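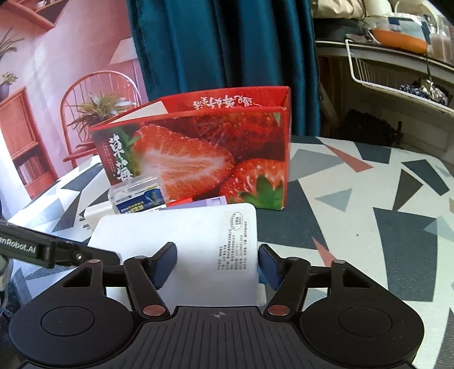

## Session four: Belay, and the years of the hired hall

*Popular Music and Its Places, evening course, Jikcombe. Notes by Meron Tesfamariam*

Welcome back, everybody, and thank you for all the humming last time (it was lovely to hear so many of you remember the tune, even if we never did agree on the middle bit). These notes cover what I mean to say in the session, plus a few things I always run out of time for. Please scribble on them. They are for use at home as well, so if you miss a session you shouldn't feel you've fallen behind.

We spent the first three sessions on the dance bands: the big line-ups with music stands and matching jackets, the strict tempo, the vocalist who sat down between numbers. This time we move on to what replaced them in our corner of the world, and I'm going to tell it mainly through one group, Belay. They were never famous outside Jikcombe and Plustdale. They made one single and part of a second. But they played nearly every hall we have talked about, they kept changing their minds about what sort of group they were, and their drummer kept a diary, which for people like us is a gift.

### Where they came from

Belay began as four members of the Plustdale Youth Orchestra who had discovered that the rehearsal room stayed unlocked after the strings went home. Hagos Alemneh played the piano, and he could already play by ear anything he'd heard twice. Asnakech Dinsa had been on the cello and moved over to bass guitar, teaching herself on an instrument with three strings until she could afford the fourth. Nuria Admasu sang. The drummer was Ayana Wako, whose diary I've just mentioned and whose handwriting I have come to know better than my own.

The name has caused a lot of argument. One story has it as a climbing term, from a poster on the rehearsal room wall. Another says it was the name of Hagos's uncle, who lent them the money for an amplifier. Ayana's diary gives the uncle version on one page and the poster version on another, some months apart, and I am quite happy to leave it there.

### What they played

Their first sets were half dance band material and half records. A hall manager in the early 1960s wanted a waltz before the interval and would dock your fee if he didn't get one. So the set list pasted inside the diary's front cover runs like this:

- two quicksteps, both instrumental, with Hagos leading
- a ballad for Nuria
- three rock and roll numbers "if the floor is young"
- a waltz
- interval
- anything with a good loud chorus until the bus

I love that last line. The final bus back to Plustdale left at 10.40 in the evening, and you can trace its influence on local music for a good ten years. Songs got shorter towards the end of the night. Encores were rare. When the bus company put on a later service in December, the diary notes that the group had to learn four new songs in a week to fill up the time!

### The halls

I've put the main ones in a table, as several of you asked for it.

| Hall | What it was like | What Belay said about it |
|---|---|---|
| The Gurkitia Ballroom, Jikcombe | Sprung floor, proper stage, a revolving bandstand that stuck | "Best sound, worst stairs" |
| Plustdale Corn Hall | Very high ceiling, long echo | "Play slower" |
| St Bride's Room, Jikcombe | Low, warm, no stage at all | "You can see who is bored" |
| The Works Canteen | Hard walls, bright lights, tables pushed back | "Paid in cash, fed as well" |

The Gurkitia is the one to hold in your mind. It was licensed for 1,000 people, and the fee there was 42 shillings for the whole group at first, which went up as they got better known. To be asked to play the Gurkitia meant you had arrived, so far as Jikcombe was concerned, and groups would put it on their cards for years afterwards. We will be looking at its posters in session six, when I'll have the big folder with me.

It's worth thinking about how the rooms shaped the playing. In the Corn Hall the echo swallowed anything fast, and Hagos began leaving gaps in his piano parts to let the sound clear. He carried on doing it in rooms with no echo at all. When people talk about the "Plustdale style" (and they do, mostly in pubs), those gaps are a large part of what they mean. Asnakech's bass lines are the other part. She played long, held notes, very much like a cellist, where most bass players of the time were bouncing along on the beat.

### The change of line-up

Groups of this kind swapped members constantly, and you may find it helps to draw a little family tree as we go. Here are the main moves:

1. A guitarist joined for one summer and left to work on the ferries. The diary never gives his full name, only "R."
2. Hagos switched from piano to electric organ, mostly on account of the state of the pianos they were given.
3. Nuria left to sing with a rival outfit, the Gurkitia's own house band, and was away for the best part of a year.
4. Asnakech took over the singing in the meantime, and wrote her first songs because she didn't like her voice on the old ones.
5. Nuria came back, and the two of them sang together from then on.

That fourth step is the one I'd underline. Up to then Belay had been a covers group like all the others. Asnakech's songs are plain, rather sad little things about buses and shifts and waiting for people outside shops, and they sound like here. "Lower Road" is the one most of you will know. I'll play it twice in the session, once as the single and once from a rehearsal tape, and I'd like you to listen for the second voice coming in early on the tape. Nuria always said it was a mistake she grew fond of. It was left out of the single, and I do think the single is poorer for it, though Hagos wouldn't agree with me.

### The single

"Lower Road" was recorded in one afternoon, above a furniture showroom in Jikcombe, with the shop still open downstairs. They had to stop whenever a customer wanted to try out the wardrobe doors. The pressing was 123 copies, an odd figure which seems to come from the money running out partway through the order. Some were sold from the stage, some went to relatives, and a box of them sat in Asnakech's mother's spare room for a very long time.

The B-side is a quickstep. I find this rather touching: they had written something new, and still felt they ought to give the older dancers their due on the other side. If you go through singles by local groups of the period you will see it again and again, a modern song on the front and a bit of good manners on the back.

### The diary as a source

A word or two on method, as we have some new faces. A diary is a wonderful thing, but Ayana was writing for herself. She was nineteen when she began it, she was often cross, and she left out whatever she thought was obvious. She records every fee and almost no applause. She says a great deal about drum skins and van tyres, and when something really large happened, such as Nuria's leaving, she gives it six words: "N. gone to Gurkitia. New skins."

So we put it beside other things. The *Jikcombe Messenger* printed a weekly dance column, which tells you who was billed (though not always who turned up). The hall ledgers show what was paid. And there are the people themselves, some of whom have been very generous with their time and their biscuits. Where the sources disagree, please write down both versions and where each came from. I'd much sooner read an honest muddle in your coursework than a smooth story with the joins hidden.

### For listening

- "Lower Road", single version. Follow the organ in the second verse.
- "Lower Road", rehearsal tape. Two voices, no organ, somebody coughing.
- "Plustdale Quickstep", the B-side. Try counting it; there's an extra bar before the last chorus.
- "Shift Change", the unfinished second single. The words stop after verse two and Asnakech hums the remainder.

### For talking over in the second half

- Does it matter to you, as a listener, that a song was written for a particular room?
- The dance column calls Belay "a beat group" one month and "a most tuneful dance combination" the next. What might the writer have been trying to tell readers in each case?
- Ayana wrote down the fees and left out the applause. What would you have put in?
- Which local group would you have followed on the bus, and to which hall?

### Before next time

Please read the photocopied pages from the diary (the ones with the green cover sheet; the yellow ones are for later), and have a look through your own drawers and lofts for tickets, dance cards, or anything with a hall's name on it. It needn't be a treasure. Last year somebody brought in a cloakroom tag from St Bride's Room and we talked about it for half the evening.

If you're writing your first piece of coursework on Belay, come and have a chat with me at the tea break about which halls to choose. The Works Canteen is the least written about and the ledger for it is complete, so there's plenty to get your teeth into. We start at 7.15 as usual, and the side door will be open from seven for anyone who wants a turn on the record player first.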